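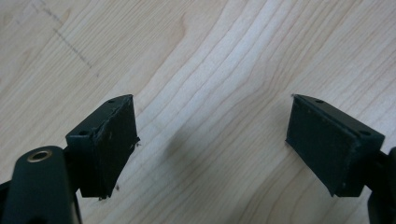 29/06/2020

The fall plan arrived at 4:40 in the afternoon, the hour at which all universities release things they would like people to read after dinner, if at all. It is 29 pages long. Page one says we will be "together, flexibly." I read on hoping for a verb.

What I can gather is this. Classes will be in person, except the ones that won't. Any section over 20 students goes online. Sections under 20 meet in a room, provided the room holds 80, and Carketti College owns exactly two rooms like that, one of which is in Räsänen Hall and has been full of stacked music stands since October. The registrar's office (me, Karthikeyan, and half of Oona, whom we share with the bursar) has until Friday to make the schedule match.

I called Karthikeyan. He had got as far as page 11, where there is a diagram with arrows. He asked if I thought the arrows were people or policies. We agreed to treat them as people and see if any of them bumped into each other. Two did, outside the chapel.

Then there is tuition, which stays where it is. The comprehensive fee stays where it is too, and the comprehensive fee covers the gym, the shuttle and the climbing wall, all closed. What we've added is a "connectivity charge" of $500, for students to connect to us from their own homes on the internet their parents already pay for. I typed that sentence into an email to Oona and then took it out again, as she is the one who has to answer the phones. She wrote back anyway: "I know what you deleted."

Spent the evening in Dradora, our scheduling system, which was bought in a hurry three deans ago and has a strong personality. If you change a section from a room to online, Dradora believes the class has been cancelled and drops everyone in it. To stop it you have to first move the class to an imaginary building. Ours is called TBA Hall. By nine o'clock TBA Hall had more students in it than the rest of the campus put together, and, so far, no parking complaints.

Niilo Seppälä from Chemistry wrote at 9:15 to ask how titration would work under the flexible model. I said I would find out. He wrote at 9:20 to say he'd found out himself and it wouldn't. He would like his lab split into four groups and would like me to find the hours for them, preferably before noon and never on Fridays. I do like Niilo. He signs everything "in haste" and then sends three paragraphs.
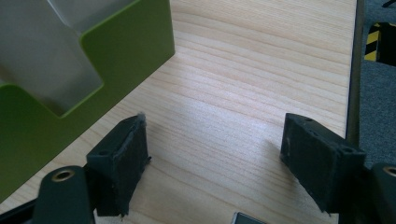 Vilidum, up the road, announced last week that they're going fully remote and knocking a little off the bill. Our provost called this "a different philosophy." Joonas thinks it is a cheaper philosophy and has said so at supper twice. He pays for our Hertta to be a sophomore there, with some help from me, so he has standing. Hertta herself is taking it calmly. She has worked out that if the lectures are recorded she can watch them at double speed and be done with her degree by Christmas. I explained about credit hours for a while. She listened at what I suspect was double speed.

Her real trouble is the housing deposit, which Vilidum is keeping "on account" for a room she's been told not to come and live in. I told her to write to them and ask for it back, politely, with the date she paid and a copy of the receipt. She wants me to do it, as I speak the language. I don't care to be on the other end of that letter. I get enough of them here, and some of them are very well written.

Back to page 17 before bed. There's a paragraph on passing periods: they go from ten minutes to 20, to ease crowding in the hallways, which pushes the last class of the day to 9:50 at night. Whoever gets Statistics in that slot has my sympathy. I believe it's Oona's nephew.

Tomorrow: Niilo's labs, the music stands, and a webinar on the plan with a question period of five minutes. I have written mine down. Karthikeyan has the arrows.

3 comments

registrar_in_exile
We have a TBA Hall too! Ours has a room number. A student emailed me last year to ask where to park.

Marcy T.
Tell your daughter to ask for the deposit by email and keep asking. My son got his back on the fourth try. No apology, just a check.

profdan
Three paragraphs in haste is restraint for a chemist. Did the music stands ever move?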